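Search posts and people
Try searching for

ok so the Kikier hand-held gripper kit, a thread. got a pair on trial since August, people keep asking if its worth the money

short version -- yes if you want demos for training an arm and don't own an arm yet. longer version below

keyboard at the desk, one gripper per hand:
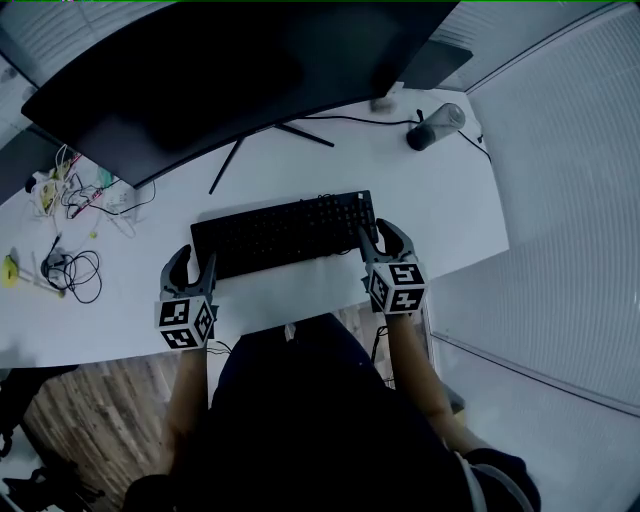
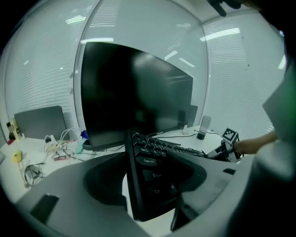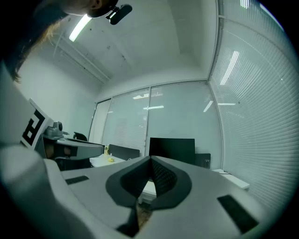
price first. 95 a week per pair on the Masness rental plan, min 4 weeks. shipping to Wendelville was extra and they don't tell you till checkout. grr

keyboards are a rotten object to learn on btw. long, thin, want to twist the second your two hands disagree. start with a mug or something

weight is fine for the first bit. after 34 demos in one go my wrists were cooked. I do sets of 13 now then tea

fingers have some give in them, nice on plastic edges. less nice on anything heavy, they splay and you feel it going

marker cubes -- keep them clean!! sunscreen thumbprint on one and tracking went to mush for a whole arvo. took me ages to twig

software is the weak spot. Lại (their desktop app) does the syncing and it's fine untill you rename a session, then it loses the left hand. support answered same day, gave me a workaround, no fix yet

export is good though. got a folder per demo, timestamps lined up, didn't have to write my own script for once

manual is thin. calibration page assumes you've done it before. the video is better, skip to the second half

things I'd want in the next one: softer grip, a wrist strap, a proper case instead of the cardboard box, colour coded left and right becuase I keep picking up the wrong one

would I buy outright? not at the current price. renting again for the drawer and cupboard stuff though

someone asked re small hands -- bit of a stretch on the trigger, doable. try before you commit if you can

will post the export settings later, need to find where I saved them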